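Woston League Play-by-Play
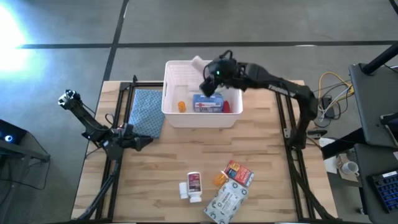
Play-by-play records for high school football games in the Woston league, typed up from handwritten score sheets and checked against the halftime and final scores. The current release has 1172 drives from 16 teams over 3 seasons.

What is in it

There is one row per drive in drives.csv and one row per play in plays.csv. The two files join on game_id and drive_no. Kickoffs and punts are in plays.csv with their own play type. Extra points and two-point tries are attached to the drive that scored the touchdown, even when the defense ran one back, which happened in a Prurkov home game and still confuses people.

Main columns in drives.csv

game_id - home team, away team, season and week, joined with underscores
drive_no - starts at one and runs through the whole game, including overtime
start_yard - distance to the opponent's goal line, so a team starting on its own 20 gets 80
result - TD, FG, MISS, PUNT, DOWNS, INT, FUM, SAFETY, HALF or END
clock_start - time left in the quarter, blank if the scorer did not write it down

The start time is filled in for 827 drives. The rest are blank and should stay blank. An early version guessed the missing times from the number of plays, and the guesses were bad enough that we took them out.

Where the sheets came from

Anselmo Peixoto kept the sheets for Portela home games and had most of the others passed on to him by visiting scorers. Sayaka Yagi and Anderson Dantas did the typing. Each game was entered twice, once by each of them, and Eun-ji Do settled the differences by going back to the paper. Most of the differences were yard lines where a 3 looked like an 8.

Known problems

Penalties are uneven. Some scorers wrote the foul and the yards, some wrote only the new spot of the ball. Where only the spot was given, penalty_yards is worked out from it and penalty_type is UNKNOWN. Please don't use this data to compare teams on penalties.

Sacks are counted as rushing plays in the first season and as passing plays after that. The column is_sack is right in all seasons, so filter on it first.

Player names are not included. Jersey numbers are, but Sulten changed numbers partway through its second season and the two rosters are not matched up.

Overtime drives start at the 10. If you are working out average field position, drop them.

Loading the files

Both files are UTF-8 with commas and a header row. Read game_id as text. Spreadsheet programs like to turn clock_start into a time of day - a drive that began with 4:12 on the clock comes out as early morning - so set that column to text before you import.

Corrections

Send them to Thitima Tanasarn with the game_id, the drive number and what the row should say. A photo of the sheet or a newspaper write-up helps. Fixes go in as a batch each December, after the playoffs, and are listed in changes.txt. Old releases are kept in the archive folder.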